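Working Rules for Bagged Goods, Second Revision

June 8, 2022

The revised handling rules for the Piltum bench have now been adopted, and I wish to record the reasoning behind them. The first version was written by Dehua Wei and me in October and ran to 4 pages. It served adequately for boxes and tins. It said very little about film, and film has occupied most of our time since.

A bag does not hold its shape, and its edge is seldom where one expects it. The old rule asked the operator to name "the object" before each attempt. With one bag resting against another, that wording was of little use. 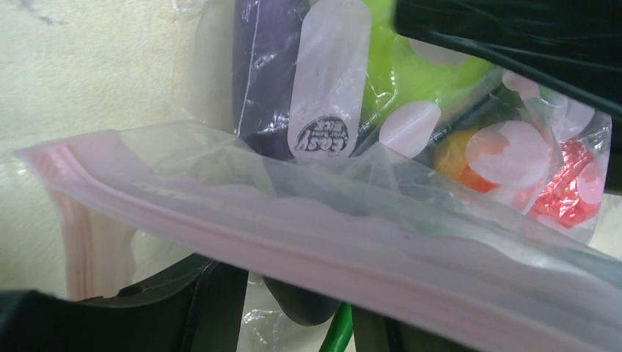

The new rule therefore requires the record to name the outermost layer first, then whatever lies behind it, and to state which of them the gripper is meant to hold. Haiyan Cai reviewed 1099 attempts from the previous period and found that 486 could not be sorted, owing to vague naming alone. I consider that figure sufficient argument for the change.

Two further provisions deserve mention. Fresh produce is to be handled by the film wherever there is enough of it to grip, and closing force is to be set at the lower value until the operator has confirmed that no fruit lies between the fingers. Secondly, hand tools should be returned to the rack before an attempt begins. Eyerusalem Tufa has asked that any tool still on the table be entered in the record, and I agree with her.

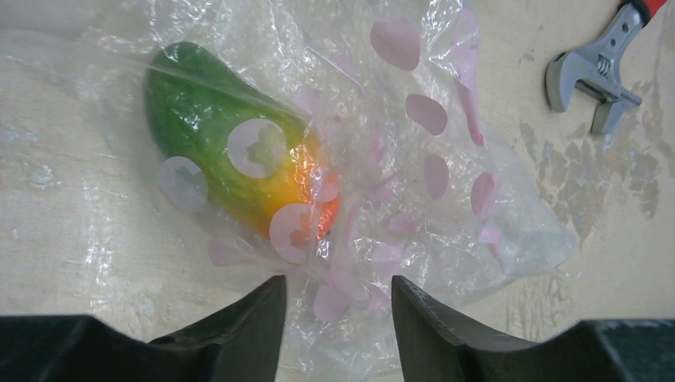
Matters Still Open

Anqi Yu has proposed a separate rule for printed film, on the grounds that a pattern may be mistaken for the contents. The proposal is sound, but we have not settled the wording. Haoran Tang will circulate a draft to the Wilevville group – comments should be sent to him directly.

The page on cable routing remains unchanged for the present.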